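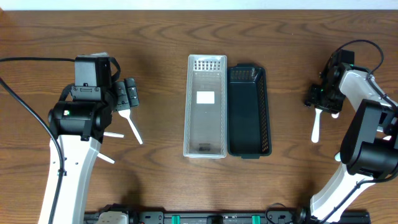 Plastic cutlery sorting

Plastic cutlery sorting is the division of loose disposable or reusable plastic utensils by type, usually into trays, baskets or the compartments of a drawer insert. It is a minor household and catering task. Writers on home organization tend to make large claims for it, few of which have been tested.

Contents
1 Utensils
2 Containers
3 Methods
4 Claimed benefits
5 Reuse after sorting
6 See also

Utensils

The pieces most often sorted are forks, spoons and knives molded in a single piece. Most are white or clear, though colored sets are common and tend to get mixed with plain ones after a party or two. Teaspoons and dessert spoons are sometimes treated as separate types, which doubles the work and is hard to justify when the two differ by the width of a finger.

Forks are the easiest to recognize by sight and the most awkward to stack. The head of a typical disposable fork is broad and shallow below the tines, then pinches to a narrow neck before the handle. Stacked forks nest well only if they come from the same mold. Forks from two brands will rock against each other and slide apart, and packaging that promises "universal stacking" should be read with some doubt.

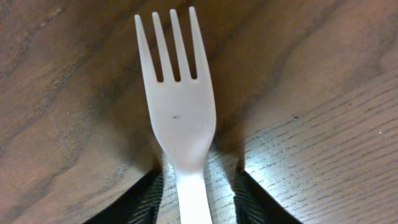 Disposable fork with four tines, on a wooden tabletop

The neck is commonly called the weak point of the fork. This is repeated in nearly every buying guide, generally with no source. Tines also snap, and a fork with a missing tine is usually thrown out during sorting.

Containers

Two kinds of container dominate. The first is the one-piece drawer insert with fixed compartments. The second is the single long basket, bought separately and placed side by side with others. Baskets can be lifted out and carried to the table, and a broken one can be replaced without replacing the rest. They also drift apart in a wide drawer, a fault that sellers seldom mention.

Perforated baskets are said to let air reach the cutlery. That is plausible for utensils put away damp. For cutlery that goes in dry, the holes mostly let crumbs through to the surface underneath, where they are no easier to reach. Clear baskets show their contents from the side and dark ones hide stains. Sets sold under the Mornness and Brovero names come in both, at the same price.

Using one light and one dark container is a cheap way of telling two groups apart without labels. It works as long as everyone in the household agrees on which is which.

Methods

In sorting by type, each container is given one kind of utensil. In sorting by setting, a fork, a knife and a spoon are kept together, often rolled in a napkin. Caterers lean toward the second method and households toward the first.

The usual advice is to lay all pieces facing the same way, with heads at one end. Xinyi Xia's handbook The Shallow Drawer calls this "the only rule worth keeping," although the book goes on to give 40 more. Aligned pieces do take up less height. Whether they are any quicker to pick out is another matter. 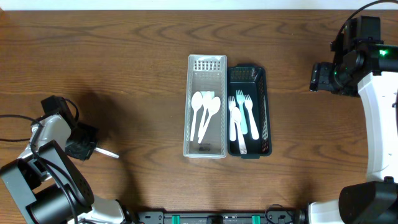
Spoons in a clear tray, with forks and one spoon in the darker basket beside it

Stray pieces are the normal condition of a cutlery drawer. A household trial written up by Anqi Zeng and Haruto Sakamoto followed 5 kitchens from January onward and reported strays in all of them within 3 weeks. The sample was small, and the authors supplied the baskets, so the result should not be pressed very far. It does at least match common experience.

Claimed benefits

Organizing guides credit sorted cutlery with saving time, saving money and calming the cook. The time claim rests largely on a leaflet issued by the storage firm Zovetex, which gave a saving of up to 860 minutes a year. The leaflet did not say how this was measured or how many people were in the household. Mercy Koech, reviewing it for a consumer newsletter, noted that the time spent sorting had been left out of the sum.

The money claim is a little stronger. People who can see how many forks they own are less likely to buy another box – or so it is argued. No figures have been offered. 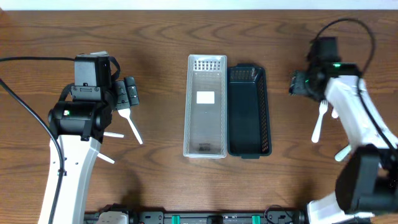

Maintained by the Shen Household Reference, Kitchen and Table Department

Reuse after sorting

Many disposable utensils are washed and put back with the rest, whatever the box says. Sorting is a convenient moment to check for cracks and rough edges. Pieces marked for single use may warp in a dishwasher, and warped handles are one reason a tray that once closed under a shelf no longer does.

Sena Quartey has argued that sorting encourages reuse. The opposite case – that people who reuse cutlery are the ones who bother to sort it – seems at least as likely.

See also

Drawer insert
Flatware
Picnic basket
Place setting

Last revised November 13, 2024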